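会社概要|スティノンホルム株式会社

スティノンホルムは、産業用および研究用ロボットアームの動作計画・制御ソフトウェアを開発する企業です。

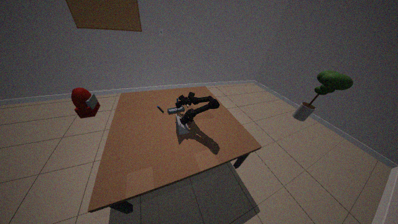

当社は、代表取締役アンキツァ・トミッチ(Ankica Tomić)とコスミン・キリアック(Cosmin Chiriac)の2名により設立されました。現在は計画、認識、開発ツールの3部門を置き、製造業および大学研究室のお客様に製品と技術支援を提供しております。

主力製品「Stillen」は、多関節アームの軌道生成と干渉チェックを行う計画ライブラリです。卓上の小物の把持から設備間の搬送まで、同一のインターフェースで記述することができます。認識モジュール「Dronero」は、対象物の位置姿勢を推定し、その結果を計画側へ逐次受け渡します。

開発においては、シミュレーションによる検証を重視しております。計画器に変更を加える際は、社内で整備した340件の試験シナリオをすべて実行し、把持姿勢、関節可動域、周辺物との距離を確認したうえで、実機試験に移行いたします。試験結果は版ごとに保管し、保守契約を締結されたお客様には報告書として開示しております。

新版の公開は年2回、うち1回は2月に実施いたします。導入前の技術相談および評価版の貸与につきましては、営業窓口までお問い合わせください。

取締役 技術統括 コスミン・キリアック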